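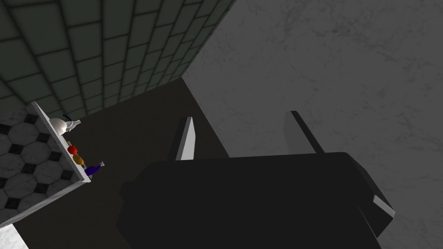 Open gripper, seen from behind. Computer render.

May 16, 2019

So I finally got the second carrier board back from Winham, and I have opinions!

If you missed the last post, I've been building a little data logger for my friend Ghazal Vahidi, who runs a small greenhouse and wants temperature and soil readings without walking out there at midnight. The first version was a mess of jumper wires on a breadboard. It worked fine on my desk for 4 days and then started rebooting whenever the relay clicked. I blamed my code for an entire weekend (sorry, code). I rewrote the watchdog handling, I moved the logging into its own task, I even downgraded the compiler. The reboots kept coming.

What I should have done on day one is put the scope on the 3.3 volt rail. When I did, there was a dip every time the relay coil pulled in, deep enough to trip the brownout reset. I had one sad little ceramic cap on the far side of the board, connected through a long skinny trace. Anyway, I added a fat capacitor right next to the module, gave the relay its own regulator, and put a proper flyback diode across the coil. I had left the diode off the first time. I know, I know.

The new board is so much nicer. It's a two-layer board with a real ground pour on the bottom, and I moved the antenna end of the module out past the edge so there's no copper under it. Range went from "the kitchen, maybe" to the far end of the driveway, 53 paces from the front door with the lid on the box. I did that walk twice in my slippers.

I did make one dumb mistake on the layout. The programming header is mirrored, so pin 1 is where pin 6 ought to be, and my nice ready-made cable is useless on it. For now I'm using a cable with the wires swapped and a big piece of red tape on it. It'll get fixed on the next order.

Pejman Ghaffari wrote in after the last post to ask why I didn't just buy a finished logger from Gandico and be done with it. Fair question! I looked at one. It wants a gateway, and the gateway wants an account, and I'd like this thing to keep working when the internet is out. Also I enjoy soldering, so there's that.

Still on the list: sleep current is way too high. I measured 3 milliamps with everything supposedly off, and I suspect the power LED plus the USB chip, which never goes to sleep as far as I can tell. I'm going to pull the LED tonight and see where that leaves me. If the USB chip is the hog I'll cut its supply trace and run it from the connector side.

Schematic goes up once I've flipped that header. If you've had luck getting a cheap USB serial chip to stay quiet, leave me a comment, please!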